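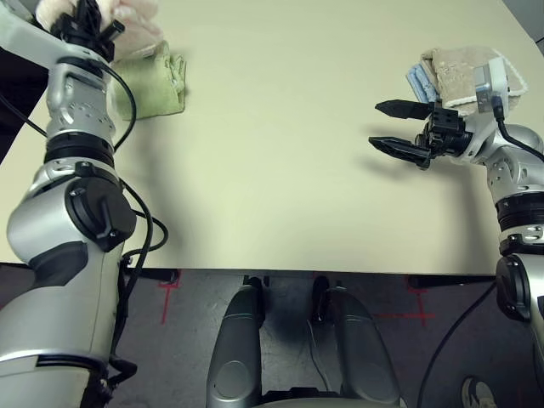

A pink-and-white towel over a cream tabletop.

Bring Back the Household Towel Rule

My grandmother owned 10 bath towels for a family of six, and she used each one until it was thin enough to see daylight through. Then she cut it up for rags. I counted mine on Wednesday and stopped at 70.

We buy towels too easily. They go on sale every December, they come in this year's colors, and the old ones get pushed to the back of the closet. Most of mine still dry a person perfectly well.

My neighbor Graciela Aravena thinks I am making a fuss over cotton. Guests come, she says, and kids spill things. Fair enough. But I have never had enough guests to get past the second shelf.

The price tag is a small part of it. A full closet has to be sorted, refolded and moved from house to house, and cotton takes a lot of water to grow. Thick towels also take forever in the dryer, and I pay for that every week.

So I am going back to her rule, with a little slack: three towels per person and a few for company. Animal shelters often take old ones, but call first. Mine asked me to bring them in on a weekday morning, washed, with no bath mats.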